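The Unmade Hour

My aunt ran a boarding house called Benavides for 11 years and allowed 4 minutes per bed. I have spent longer than that looking for my own pillow.

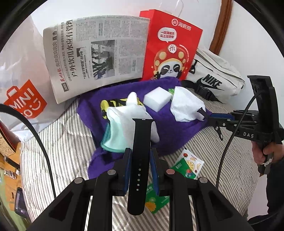 Making the bed is supposed to set up the day. Taner Taşdemir, 63 and retired from selling mattresses, gave it up in May — he reports no decline. I still tug the quilt straight most mornings, then put everything I own on top of it by noon.

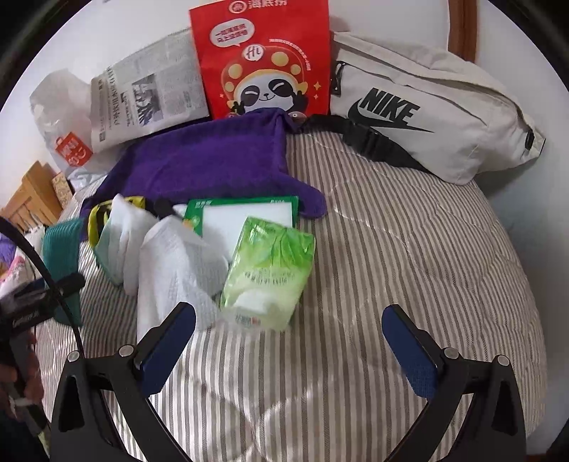 A striped quilt and a smiling panda on a red paper bag.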